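August, a little before bed

I have the fan going and my feet up on the laundry I meant to fold, and I want to get the day down before it slides away from me. It was a long one, and most of it was spent moving furniture and small things from one side of a big room to the other, which sounds dull and was in fact one of the nicer days I've had this month.

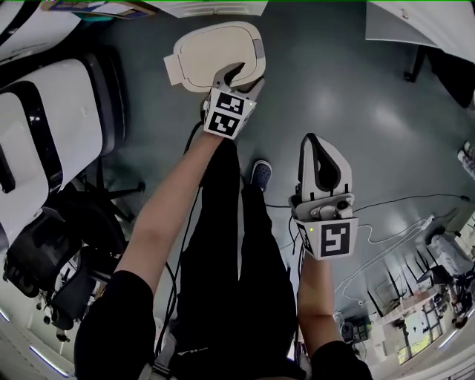
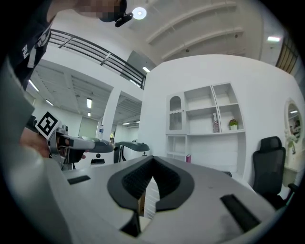 The lid, and the upstairs railing at the far end of things.

**Kheri Mwaipopo**
*Room setup and general tidying, Cullinane building*

I'll start with the lid, because I've been thinking about it all evening in a way that is probably out of proportion to what it is. It's white, with a beige rim and a little tab on one side, a rectangle with the corners rounded off, and for such a plain thing it gave me more to do today than any of the furniture did. I was sitting with my legs out in front of me and my navy shoes on the floor (the old ones, with the white soles, which I swore I would stop wearing to work), and I was reaching that lid out in front of me, pinched by its edge, trying to remember which box it had come off. We had 20 boxes come over from Flitwood and I would have sworn in court that every one of them closed.

It went on the fourth one I tried. I was so pleased that I said "there you are" to it, out loud, and then looked up to see if anybody had heard.

The chairs were a different story. I do love those white ones with the black trim. They have a nice curve to the back and they roll along so sweetly when the floor is clear, and the floor was not clear, because there were cables on it, white ones and dark ones, wandering wherever they pleased. I got the chairs over to the left side and put three of them in a row with their backs up, and felt very orderly for the length of one glass of water. Then I saw there was still a black chair sitting close by that matched nothing, and I left it there. Somebody always wants one more chair than you've planned for, and it saves me going to look.

What I really want to remember, though, is the room itself, because I've been in and out of that building all summer and I don't think I'd properly looked up until today. It's so open! The upper floor has a dark metal railing that runs along on a slant toward a big square white column, and underneath it the corridor goes back and back under a slatted ceiling, with the lights set into it one after another, down to something pale green at the far end. It made me think of the old Tovstead library, where Mama used to leave me on Saturday mornings when I was 7 and she had errands. There was a railing there too and I was forever being told not to hang my arms through it. I must have stood looking at the one at Cullinane for a good while today. I could nearly smell the floor polish.

And there's the curved wall on the right, white, with the shelves built into it. I have plans for those shelves. At the moment things get put down on whatever table is nearest, and by four o'clock every surface has a water bottle on it. I'm as bad as anyone. I would like the shelves to be where bottles go, and bags, and keys, and I'd like a basket for the odds and ends that nobody claims. I saw some decent baskets in the window at Dravus on the way home but they had closed by the time I got there, so that will have to wait until I'm down that end of town again.

Lunch was rice and the last of the beans, eaten late. I gave away half my orange and got 5 biscuits back in exchange, so I consider that a good trade.

In the afternoon we did the tables, and I wiped down the white tops, all of them, including the undersides of the rims where people's fingers go, and got a blister for it. The pedometer on my phone says only 2,000 steps, and I don't believe it for one minute. I think it stopped counting when I put it in my bag. My calves certainly remember more than that.

Things for the morning, before I forget:

- tape for the cables, the wide kind
- ask whether the black chair has a home
- measure the shelves for baskets, width and depth both
- different shoes

I rang my sister after supper and told her about the lid and she laughed at me, and then told me a very long story about a casserole dish she's been missing since Easter, so it runs in the family. She wants me to come for the weekend at the end of the month. I said yes, if she'll let me sort out her kitchen cupboards, and she said that was what she was afraid of.

The fan has started ticking again. I'm going to fold this laundry after all, or at least the towels, and then put the light out.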